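Cap Swap Returns to Wollell for a Second Winter

The cap swap is back, and we could not be happier about it! Last April's trial run brought in far more hats than we had hooks for, and people were still stopping us at the bakery weeks later to ask when they could bring more. So the winter swap opens at the Wollell reading room this month and stays open until the heating bill makes us stop.

If you missed it the first time, the idea is simple. You bring a cap you no longer wear, you take one you will. Baseball caps, flat caps, knitted ones, the fishing hat your uncle left in the car — all of it is welcome as long as it's clean and the stitching holds. Kids' sizes went fastest in April, so if there's a drawer of outgrown ones at your place, please raid it.

Washing is the part people worry about, and it's easier than you'd think. Most cotton caps made in recent years have a plastic brim and can go in a sink of cool water with a little dish soap. Work the sweatband with an old toothbrush, rinse well, and dry the cap over a bowl so the crown keeps its shape. Older caps may have cardboard in the brim, and those should only be wiped with a damp cloth. Give the brim a flick with your fingernail first: cardboard makes a dull, papery sound. Wool goes in cold water or not at all (I learned this with a green beret I loved very much).
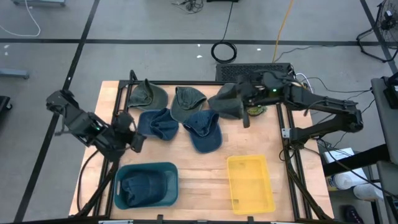
Senad Obradović wrote in to say that the April swap was great but the sorting wasn't, and that he'd dug through a whole heap of adult caps looking for something to fit a six-year-old. He'd like to see the sizes kept apart this time, with the adjustable ones in a group of their own, and he wondered if we would take caps with company logos.

Yes to all of it! Sizes will be split up from the first morning, and logos are fine. Some of the best finds in April were old work caps, including a faded orange one from the Nadinov sawmill that three people wanted at once.

We're also adding a mending hour, which I'm very excited about. Zuzana Šimek will show how to replace a snap closure and how to re-cover a top button with a scrap of fabric, and she's bringing enough thread for everyone. Bring small scissors if you have them. It costs 2 dollars to join, which covers the snaps, and there's coffee.

Caps can be dropped off at the front desk any time the reading room is open. Please take the pins off first and check inside the sweatband — we found a bus pass in one last time, and it's still in the desk drawer if it's yours.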